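3. What people keep on their desks, and why they won't let go of it

I should say up front that I didn't set out to study desk clutter. I was halfway through a project on shared offices when Yasmine Badawi, my co-author at the time, showed me a survey answer that just said "my basket, my rules," and I was hooked!

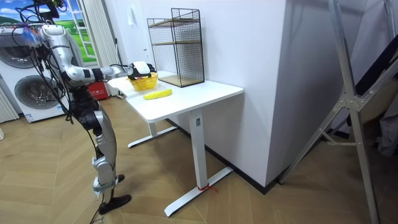

So we went back through all 1182 responses from the Borko and Younis offices and pulled out every mention of a container – trays, tins, mugs, shoeboxes, the lot. People have a lot of feelings about these things. We had asked a plain question about storage and got back small essays (one of them ran to 500 words and was mostly about a biscuit tin).

Figure 3. A small yellow woven plastic basket near one end of a white desk.

I'd expected the answers to split by job. Sales people would have pens, accounts people would have paper clips, and so on. That's more or less what Ezzat found in her earlier interviews, and I really like that work, but our data wouldn't play along. The thing that mattered most was how long somebody had been at the same desk. New arrivals talked about their containers as a place to put stuff. People who had stayed put for years talked about them almost like a mailbox, somewhere coworkers drop keys, notes, candy and the odd button.

We followed up with 66 people in July, and I did most of those calls myself (sorry to everyone whose lunch I ran into). Loubna Radwan coded the transcripts and then Moataz El-Sayed coded them again without seeing hers. They disagreed mainly on what to do with "junk," a word our callers used fondly about half the time and crossly the other half. We ended up with 3 codes for it, and I'm still not sure the middle one earns its place.

One more wrinkle. The Younis office had a clear-desk policy and Borko didn't, so I assumed Younis people would report fewer containers. They reported nearly as many – they just kept them in drawers overnight and put them back out each morning. I come back to this in Section 4.

14 shares · 2 comments

We use cookies to improve your reading experience. Accept | Manage settings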